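Giving up on the new computer (for now)

I'd been pricing up a new desktop since July and I'd talked myself into it about four times.
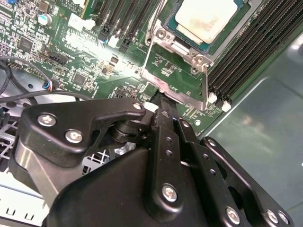 Mine's not even that old, is the thing. It does email, it does the household budget, it does my very amateur photo editing, and it does all of it while making a noise like a hairdryer in a biscuit tin. I had a shopping cart saved with a grand total of $3326 in it (there was a monitor in there, and a chair, don't judge me) and every few nights I'd open the tab, feel a bit sick, and close it again.

Then we had the talk at our place about money. Not a row, just one of those Friday night conversations where somebody gets the calculator out after dinner. We decided to try 6 months of buying nothing new unless it's food, medicine, undies or something the car needs to stay legal. I'm two months in and I have thoughts!

First thought: I buy a lot of rubbish. I had no idea how much of my week was a little wander through the shops at McKinnon on the way home from the station. A candle. A pair of socks with ducks on. Nice stationery I then can't bring myself to write in. I've started walking home the other way, past the tennis courts, and it's longer and uphill and I arrive sweaty but with the same amount of money I left with.

Second thought: second-hand is allowed under our rules and I'm possibly abusing this. I've been to the Pultmont op shop so often that they know my bag. So far I've got a cast iron pot (orange, heavy as a toddler, perfect), a linen shirt missing one button, and a jigsaw of a Swiss lake that was short two pieces, both sky. The pot is the best thing I own now. I've made the same lamb and barley thing in it every Sunday and my family has started asking gently whether there are other recipes.

The hard part has been presents. We had a run of birthdays and I'd normally just order something and be done. I tried to make marmalade. It set like windscreen glass the first time and didn't set at all the second, so some people got a jar of what I called citrus syrup, with a ribbon. It's good on ice cream, if you were one of those people.

And clothes! My work trousers have gone at the inside thigh and I've learned to do a patch from the back with a scrap of old denim and a lot of tiny zigzags. You can see it if I sit cross-legged. I don't sit cross-legged at work so I reckon I've got until Christmas.

We did have one proper failure. The kettle died and we lasted three days with a saucepan before somebody (me) cracked and bought a new one at full price. I know, I know. I did look on the buy-swap-sell page first and the only one going was out past Skurnlow, which is an hour each way, and the petrol would've eaten the saving. I've written it down on the fridge list as a breach. The fridge list also has a block of fancy chocolate on it that I maintain is food.

What I've liked is the money being boring. I moved $200 across into the savings account at the end of the first month and it just sat there, being $200. Normally by then it would've been a candle and some duck socks and a takeaway I can't remember. We're talking about a week at Karnemen with it when the weather warms up — one of the cabins by the creek, not the flash ones up the top — and bringing the orange pot.

Anyway the shopping cart. I emptied it on the weekend. The chair had gone out of stock in any case, and the price of the monitor had crept up. The old computer is still roaring away on the desk while I type this and I've turned the radio up.

If anyone has a marmalade recipe that sets to a normal, human degree, please leave it in the comments. I've still got half a bag of oranges and they're starting to look at me.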